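Notebook, Treloar bench – 2025-01-22
Working rules for shared-table manipulation, revision 4
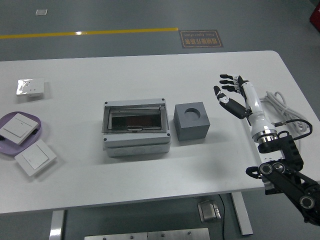
Electrical parts set, distribution box at centre, hand over the right side of the table.

Purpose of entry: to record the rules as applied on the Treloar bench, so that Menico and Brernosow can work from the same text.

Rule 3 (reach). No person places or removes a part while the arm is enabled. The operator calls "clear" and waits for the answer before enabling. Revision 3 allowed a nod; this is withdrawn.

Rule 4 (parts). Switch panels, the socket panel and the distribution box are used as loose, unconnected items only. No part is to be wired to a supply on this table, including for a short check.

Rule 5 (cables). Spare cable is to be coiled. The present position of the white coil, on the table behind the forearm, is not covered by the wording. Proposed addition: "coils are kept outside the working reach unless the cable is itself a part under test". Nadano to comment.

Rule 7 (layout). Parts may lie at any angle, and may overlap the tray rim. Operators are not to straighten them between runs – the task sheet asks for varied placement, and tidying has spoiled comparisons before.

Open points:
– Speed limit near the tinted cover still to be agreed. Old value stands meanwhile.
– Rule 5 does not say who checks the floor cord. Suggest the operator, before each enable.
– Stop button test to be logged on its own line, separate from the run notes.

Revision 4 remains in draft until Nadano has replied on Rule 5.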